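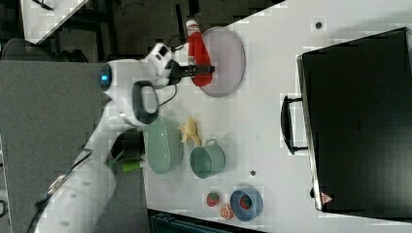

Labelling Sauces and Condiments Decanted in a Shared Kitchen

Hirers of the Cuddale Community Kitchen regularly transfer sauces, dressings and oils from bulk containers into squeeze bottles. Once a product has left its original packaging, the information printed on that packaging no longer travels with it. The procedure set out on this page applies to all hirers, including those who use the kitchen for a single session, and should be read together with the conditions of hire.

Questions may be directed to Angelica Samonte, Kitchen Coordinator, at the front office.

Before you begin

You will need:

Clean, dry squeeze bottles with matching caps
A funnel reserved for food use
Removable labels and a waterproof marker
The original container, with its label intact
The decanting register, kept on the shelf beside the dry store

Bottles are available in two sizes. The 300 mL bottle is intended for the service counter and the larger bottle for the preparation area. Hirers may supply their own bottles, provided that these are made for food and can be dismantled fully for washing.

Step 1: Check the original container

Read the use-by or best-before date, the storage instructions and the allergen statement. Many commercial sauces carry one storage instruction for the sealed product and another for the product once opened. The second of these governs everything that follows.

If the label is missing or cannot be read, do not decant the product. Place the container on the hold shelf in the cool room and advise the coordinator.

Step 2: Wash and dry the bottle

Remove the cap and, where fitted, the valve. Wash all parts in hot water and detergent, using the narrow brush for the nozzle. Rinse, sanitise in accordance with the instructions on the sanitiser, and leave the parts inverted on the rack until completely dry. Tea towels are not to be used for drying the inside of a bottle.

A bottle that has held one product must go through the full wash before it holds another. This applies even where the two products appear similar, such as two brands of tomato sauce. Allergen content can differ between them.

Step 3: Fill the bottle

Stand the bottle in a shallow tray and fill it through the funnel to the shoulder. Wipe the outside, including the thread, before replacing the cap.

Do not add new product to a part-filled bottle. Topping up mixes batches of different ages and makes the date on the label meaningless. When a bottle runs low, finish it or discard what remains, then wash and refill.

Step 4: Write the label

Each label must show the following:

Name of the product, in full
Date decanted
Discard date
Allergens declared on the original container
Name of the hirer

Abbreviations are acceptable for the hirer's name only. "Sauce" or "mayo" is not sufficient as a product name. Where a product is made on site, write "made on premises" and list the allergens from the recipe sheet.

Apply the label to the body of the bottle, at a height where it will not be covered by the hand in use. Labels placed on caps are not accepted, as caps are frequently exchanged during washing.

Step 5: Work out the discard date

Use the earliest of these dates:

The use-by date on the original container
The end of the "once opened" period, counted from the day the original container was first opened
For products made on premises, the date given on the approved recipe sheet

The day of decanting does not restart the count. If a bulk container was opened in the previous week, the bottle filled from it today takes its date from the earlier opening. Hirers are asked to write the opening date on bulk containers for this reason.

Step 6: Complete the register

Enter the product, the batch code from the original container, the discard date and your initials. The batch code is required so that the kitchen can respond promptly to a recall. Where a container carries no batch code, enter the date mark in its place.

Retain the original label or a clear photograph of it until every bottle filled from that container has been used or discarded.

Storage between sessions

Bottles requiring refrigeration are kept in the door racks of the cool room, in the section assigned to your group. Sonus and Leone programme participants share the lower rack. Shelf-stable products may be left in the dry store with the cap closed. Unlabelled bottles found in either area will be discarded at the end of the day without notice to the hirer.

Common errors

Marker that rubs off. Only the waterproof markers in the register drawer should be used. Ballpoint pen does not hold on a damp label.

Old labels left in place. Remove the previous label entirely before washing. A new label applied over an old one tends to lift, and the wrong date may then be read.

Shared nozzles. A nozzle taken from a bottle containing egg, milk, sesame or nuts must not be fitted to another bottle until it has been washed and sanitised.

Colour used as identification. Bottle colour may assist staff at the counter, but it does not replace a written label under any circumstances.

Replacement labels and register sheets may be requested from the front office during opening hours. This procedure takes effect on 4th May and replaces the version issued in January.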